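Gripper tips – picking stuff up off the floor

Quick notes from the Brakska vs Loureiro tryout, 2018-11-12. Will tidy up later.

Pads first. Wipe with a damp cloth, let dry. Dust from rugs kills the grip faster than anything.

Soft packs – go in low, close slow. Crinkly wrapper slides if you snap it shut. Grab the fat part, not the crimped ends.

Brakska: light squeeze, fine for bags. Loureiro: stronger, but dented a juice carton. Gave it 8 tries per item, 30 for the hard ones (socks, flat envelopes).

Check the pivots before you start. Loose one = fingers dont meet square. Marcelle Tessier swears by a drop of sewing machine oil, wipe off the extra.

Camera – set exposure for the floor, then leave it alone. Auto kept hunting on pale rugs.

Snack pack on the patterned rug, blue pads either side:

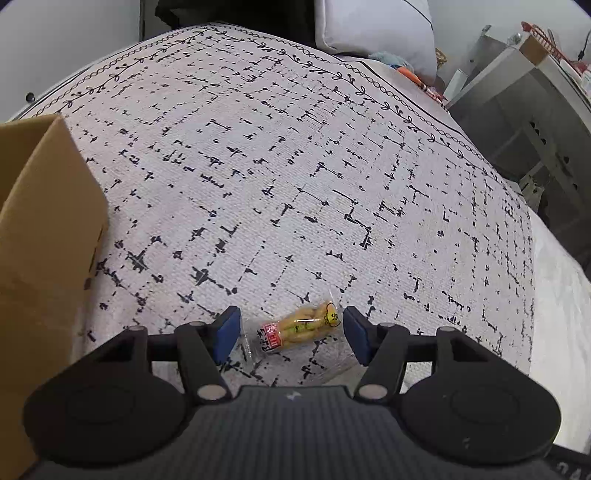
Can I use the same pads for glass jars?
Smooth ones slip, so put a wide rubber band over each pad and keep the lift short.

Store with fingers open. Closed for weeks and the pads take a dent – mine did in August. Spares from Stilcombe, pack of 13, fit both but teh screws are a bit long.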